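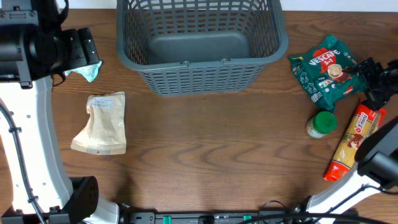 What goes in first? Members ask us that more than anything else, and one of them wrote in May that she had packed her own groceries for years and still wanted to hear our answer. Flat things at the bottom, we told her, and then she wrote back to argue about pasta!

We're Kesteo, a small pantry-box service based in Iltum, and we love a well-packed basket. Oats, coffee, spaghetti, a jar of something good -- ordinary shelf food that gets you through the week. We started with 7 households on one street and now pack for 359, all of them close enough for us to deliver by bike or on foot (the hill at Kütt is a workout, but the views are great).

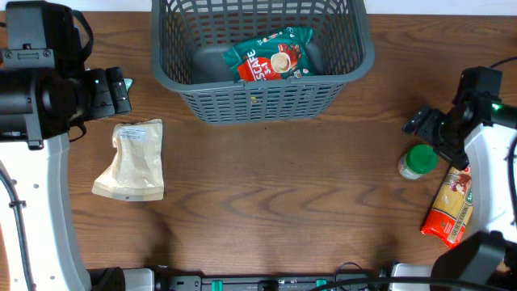 Coffee should always be the thing on top, says one longtime member, so you can get the kettle going before you unpack the rest. We liked that so much that it went into our packing notes, right after the page on jars.

Our baskets are plastic, with open grid sides and a thick rim that's easy on the hands. We buy them from Novetti and own 144 at the moment. You keep yours until the next delivery, then swap it for a full one.

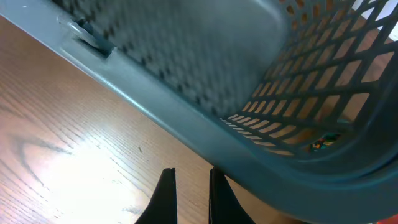
They get a rinse and a good look over between homes, and a cracked one goes to the garden shed to hold bulbs and twine.

Our next open packing evening is 25th September. Come hungry, bring a friend, and tell us where you stand on the pasta question.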